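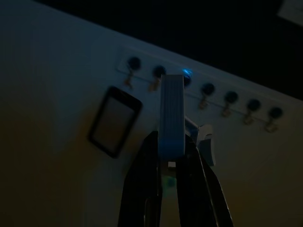
Slide 1. Wrist view, held part in front of the knob row.

Neelam Katiyar, speaker notes, perception and planning session, Ellport.

Start with the occlusion. The part in the fingers covers most of one knob and all of the metal below it. Wutby, our detector, works on single views, so it has no evidence for that hook at this point. The planner needs it anyway.

What we do: fit a line to the knobs we can see, assume even spacing, fill the gap. The filled hook gets a wider covariance and a flag. Gurkura (the planner) will not approach a flagged hook until a second view agrees.

Numbers, read them slowly: 2,181 wrist views labeled, 588 of them with at least one hook hidden. Most of the hidden ones come from the last part of the approach. 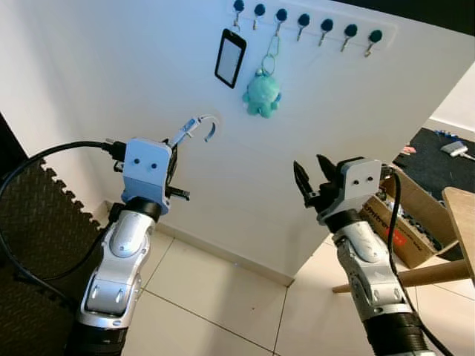 Slide 2. Head view. Phone on the first hook, octopus keychain on the third.

The head camera gives us the full row, and the slope of the row gives roll. Occupied hooks go into the map as blocked - the planner treats a hanging item as a box with padding.

Open problem: time offset between the two cameras. We run the fusion step every 500 ms and interpolate the arm pose. Fine at low speed. Bansal is the calibration tool for this, next release in April.

If asked about depth: we only use it on the board plane. Dark glossy knobs are poor targets for it.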